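I signed up for the Elten at one in the morning in December, and I'd like that on the record before I say anything nice about it. My sister had just texted me a picture of her linen closet (everything in thirds, the show-off), and I was lying next to a mountain of clean clothes that had been in my bed so long I'd started sleeping around it.

So, the deal. Prutinau rents you a gripper you hold in your hand, the Elten, for 30 days. You pay a $10 deposit, you do your own laundry with it, and it records what you do. They use all that to teach Nina, their folding machine, and when your month is up you get first place in line for a Nina at a price I won't repeat in front of my mother. You're the teacher! That's how the booklet puts it, and I liked that a lot. I never got to be the teacher of anything.

"You're working for them for free," said my mother.

"I'm doing laundry I'd have to do anyway," I said.

"You've never once had to do it," she said, and she went to make tea.

Well. The first evening I couldn't pick up a sock. You squeeze and the two blue pads come together, simple enough, but your hand wants to twist the way a hand does and the Elten wants to come in straight. I chased that sock all over the blanket. I said things to it that I hope they don't play back at the office. Then I got it by the cuff, laid it on the other sock, and shouted for my mother like I'd landed a trout.

There's a help line, and at the other end of it is Gregor Ogilvie. I must have called him eight times in the first week. He has a slow, kind voice and he can look at your sessions while you talk.

"You're rushing the sleeves," he told me.

"Everybody rushes the sleeves."

"Nina will too, then, if you do."

I thought about that all through dinner. Some machine off in Gunn, where they build them, flinging sleeves around like a crazy person on account of me! After that I slowed down. I'd go in from above, pinch at the seam, lift, carry it across, let go. Shirts got better. Towels were easy from the start, and I recommend saving them for when you're feeling low. Fitted sheets I'm leaving out of this review. Gregor and I have an understanding about fitted sheets.

The app keeps a count of your pickups, and I got greedy about it. I'd wake up and fold two sweaters before coffee just to see the number move. I unfolded things, I'm sorry to say, so I could fold them again. My mother found me at it and stood in the doorway a good long while.

"That one was done," she said.

"It wasn't done well."

She sat down on the bed and held out her hand, and I gave her the Elten. She's folded clothes for sixty years and never asked anyone's opinion of it. She missed the collar once, muttered, went back and got it, and then she wouldn't give it up until it was time for bed.

Her sessions came up in my account under my name. Gregor called me the next day, which he'd never done before.

"Did something change?" he said. "Your sleeves are beautiful."

I said I'd been practicing. 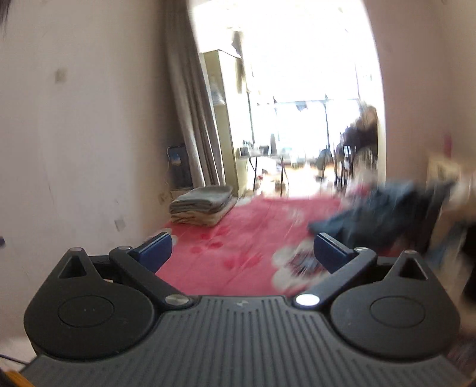
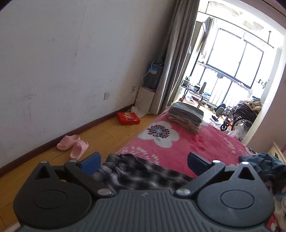

*Photos: Elten session stills, courtesy of Prutinau*

Anyway, by the end of the month we were at 2,123 pickups, and I'd guess the good half are hers. I confessed to Gregor on our last call. He laughed and said he'd had his suspicions, and could he talk to her? They were on the phone for most of an hour. I heard her explaining what you do with a cardigan.

Would I tell you to get one? If you've got the patience, yes. The grip made my thumb sore, the booklet is printed in gray on gray, and the return box is too small for the return foam, so plan on sitting on it. The deposit came back with no fuss. As for Nina, I've got my place in line and I haven't decided. My mother has. She says when it comes she wants to watch it do a shirt, and if it gets the sleeves right she's going to tell it where it learned that.

She made me keep the box open an extra night so she could finish the pillowcases.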